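# Squaring a small slotted-aluminum frame (and why I don't trust the bracket)

Most guides to slotted aluminum framing say the corner bracket makes the corner square. I've built enough of these to doubt it. A bracket pulls two rails into whatever angle the slot and the bolt holes allow, and a cheap bracket allows plenty.

What follows is how I do a plain four-sided frame in the shed at Hurdale. Allow 20 minutes. The supplier, Skikport, says five, and I'd like to see it.

## Before you bolt anything

1. Check the cut ends. Stand each rail on end on something flat. If it leans, no bracket will save you.
2. Compare the rails in pairs by holding them side by side. Don't go by the label on the bag.
3. Lay a cloth down. It keeps the finish from getting scratched and stops dropped bolts from rolling. A plain, strong color helps when you're hunting for a nut.

## Fitting the brackets

Put every bolt in finger-tight first. People love to finish one corner and move on to the next, and then wonder why the last one won't close.

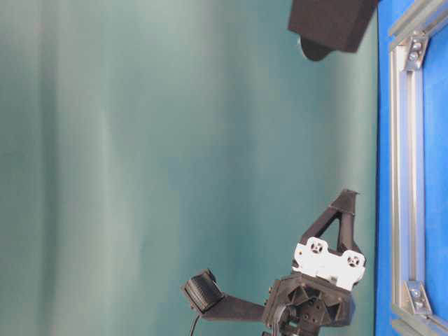

*Angle brackets on the upright, two bolts in each.*

With all the corners loose, push the rails together until the ends touch. Snug one bolt per bracket, go around the frame, then come back for the second. I was told to use thread locker here. I never have, and the frame I made for Praltitz last May hasn't come loose. That's one frame, so make of it what you like.

## Checking for square

Skip the try square. On a small frame it only tells you about the few inches it touches. Measure both diagonals, inside corner to inside corner, and compare. If they differ, the frame is a diamond. Squeeze the longer diagonal a little, measure again, and only then tighten for real.

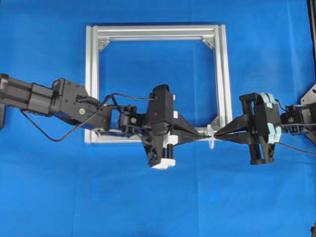
My limit is a difference the thickness of a business card. Rennie, the jig I copied this method from, came with a sheet claiming you could get it far closer by eye. I couldn't, after 15 tries.

## Things I'd ignore

- **Torque numbers with no bolt size attached.** They're meaningless. Tighten until the bracket stops shifting, then a bit more.
- **Bulk packs.** I bought the 2,000-piece hardware box once and still ran out of the one nut I needed.
- **"Self-squaring" brackets.** Check the diagonals anyway.

If the frame still rocks when you lay it flat, it's twisted, and measuring diagonals won't show you that. Loosen everything, press it down on the flattest surface you own - a kitchen counter is usually better than a workbench - and tighten again while it's held there.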